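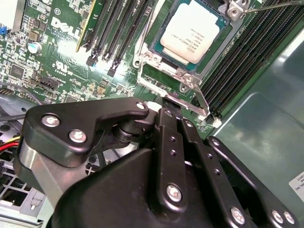

Gripper at the socket, lever side. Dell workstation board.

CPU swap task, student project -- where to grab?

nilmini_b
Our club project is getting the arm to lift a CPU out of an open socket and set it back in. The planner is called Endale and it's handled 176 attempts in simulation. On the real board we keep arguing about approach angle. Jocelyn wants to come in from the lever side, I'd sooner go from the hinge. Demo is in February.

hwoldeg
Lever side. Hinge bracket sticks up and you'll clip it.

j_bautista
What I said on Tuesday.
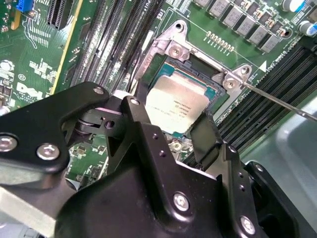
nilmini_b
Grip width is my bigger worry. Endale assumes a clean rectangle with 30 mm of free space all round, and we don't have that. The memory banks run down both sides of the socket, and the fingers are bulky next to the chip. Even the glare on the lower part of the heat spreader is a nuisance for edge detection.

bez_lencho
Disagree about the glare. Move the lamp or drop the exposure. Your real problem is force -- what's the limit set to?

nilmini_b
Whatever the default is. I'll check.

bez_lencho
Check before you run it again. Bent socket pins will cost you the board.

hwoldeg
I'd use a suction cup and be done with it.

j_bautista
Rules say gripper only, Hiwot. Page two.

hwoldeg
Fair enough. Still lever side.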